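# Wamimard Room Notes

Notes on the small rooms at Lundeck: what is in them, where it goes, and how we leave them at the end of a session. One text file per room plus this README. Started by Ishbel Geddes, now kept by Ishbel and Stepan Kostiuk.

12 shares · 3 comments

## What this is

The set covers 29 room files. Each file lists the furniture, the small things that sit on the furniture, and where each one belongs when the room is reset. It was written for the people who do the resetting, and later picked up by Ivan Boiko for the floor plans, which is why some of the wording is fussier than it needs to be.

The files are plain text, UTF-8, one item per line. Fields are separated by a semicolon:

 item ; color ; stands on ; position ; note

"Stands on" is either `floor` or the name of another item. A plant on a desk is entered as standing on `desk`. If the desk moves, the plant goes with it and its line does not change.

## Naming

Use the plainest word that still tells two things apart. `table` and `desk` are separate words here. A table stands on a central base or four legs and can be approached from any open side. A desk has a front panel. Some of the older files call everything a table and we are still fixing those.

Color goes by what a person would say from the doorway. Wood tops are `light wood` or `dark wood`, nothing finer. Édgar Cuadros tried to enter the stain names for the Katau rooms and we took them out again, as they meant nothing to anyone holding a mop.

Books are entered by cover color and whether they are left open or closed. Titles are not recorded.

## Seating rooms

These are the rooms with one small table and one office chair, sometimes a desk as well. They are the quickest to reset and also where most of the mistakes in the files come from, mainly because there is so little in them that people write the list from memory.
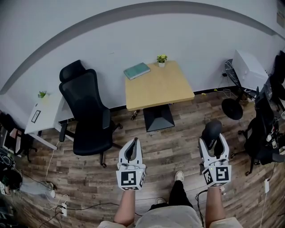 The order we use is walls first, then large furniture, then what stands on it. Start with whatever touches a wall and put it back against the wall. The chair comes next. Chairs on casters get no fixed angle in the file – the position field says which piece of furniture they are beside and that is enough. Do not write `tucked in` for a chair with armrests unless you have tried it, as several of ours stop against the table edge.

Pedestal tables need a little more care. The top can be pushed flush to the wall while the base sits at a slant, so check at floor level too. Anything on the floor next to a base gets its own line, even when it is small. If you cannot tell what it is, write `small object` and the color, and leave the note field open for the next person.

Plants go in by pot color and surface. Two plants in one room are two lines. Keep them toward the back of the surface so that the front stays clear for working.

## Floors

Floor type is given once at the top of each file. Wood-look floors are marked `wood-look` and their plank colors are not listed. Baseboards are noted as light or dark. We sweep along the baseboard before moving furniture back. The rooms at Prokopenko have carpet and use the other checklist, `carpet.txt`.

## Known problems

- Three files still have no color field. Gangadharan Unnithan has the paper sheets for these.
- Items on the left or right of a desk are given as seen when facing the wall it stands against. Files from before December were sometimes written the other way around.
- Labels and small frames on furniture are entered inconsistently. Some people count them as part of the desk.

## Changes

Last full check was May 31, 2018. After that only single lines were corrected, mostly chairs.

Send corrections to Stepan as a changed line together with the old one. Please do not send whole files.

3 comments · Share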